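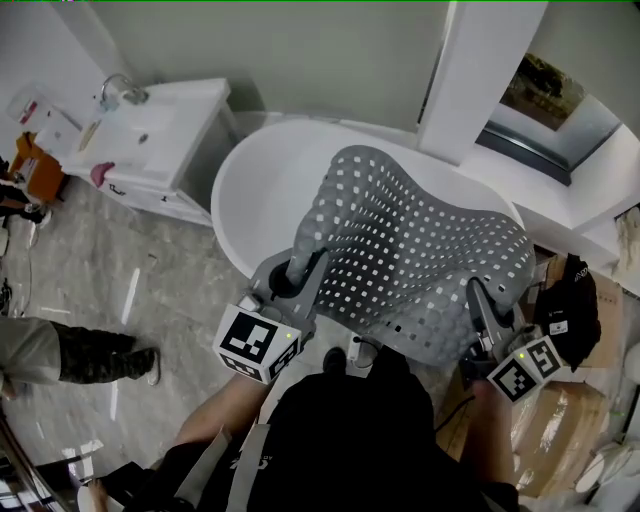
How do you clean a perforated plastic chair shell when the dirt has got into all the little holes?

Soak it in warm water with washing-up liquid, then go over both sides with a soft nail brush and rinse from the back so the muck comes out the way it went in.

tannous_attic
Posted June 2019

I keep reading the advice above and I'm not convinced. I've got a Drernel desk chair, the grey sort with holes all over the seat and back, and the instructions say "wipe with a damp cloth". A damp cloth does nothing. It slides over the top and leaves a grey ring in every hole. Has anyone had a proper result by putting the whole shell in the bath? And I mean looked at it the next morning in daylight.

soledad.v
Yes, did ours. Four screws underneath, legs off, shell in the tub. I put an old towel down first so it wouldn't scratch the enamel. Left it an hour, brushed it, came up well.

bmontes
An hour of soaking is doing nothing you couldn't do in five minutes. It's plastic. The dirt isn't soaked into anything. Use the shower head and a brush and save yourself a bathful of water.

soledad.v
It was hand cream and biscuit, Bonifacio. It needed the hour.

ustine_road
Careful with the shape of the thing. Those curved one-piece shells rock about in a round-bottomed bath, and if you've got a freestanding tub you can't wedge it against a wall. Mine slid down and took a chip out of the plughole trim. I do the next one on the patio with a hose.

tannous_attic
No patio here, second floor. So it's the bath or nothing.

Sylvain M
What about those foaming sprays? Dindance do one for 12 quid that claims to "lift" dirt out of mesh and perforations.

bmontes
Claims to. I bought it. It foams, you wipe the foam off, and you've got clean foam marks round dirty holes. Washing-up liquid did the same job for pennies.

Sylvain M
Worked all right on mine, to be fair, but mine was only dusty.

bmontes
Then a hoover would have worked on yours.

aitana_b
Nobody's mentioned the screw sockets. If the shell has metal inserts where the legs go on, water sits in them and they rust. Stand it on its edge to drain and poke a bit of kitchen roll in. Also, no bleach. I tried it on a pale grey one and it went yellow in patches, worst along the top of the back.

nayarag
Was that the bleach or the sun though? Mine's by a window and went yellow with no help from me.

aitana_b
Fair point, it was near a window as well. I still wouldn't risk it.

tannous_attic
Right. Towel in the tub, warm water, nail brush, no bleach, no spray. I'll try 20 minutes first and see who's right about the hour. Does anyone know if the screws go back in any order, or do I need to mark them?

ustine_road
Mark them. On mine the front two were longer.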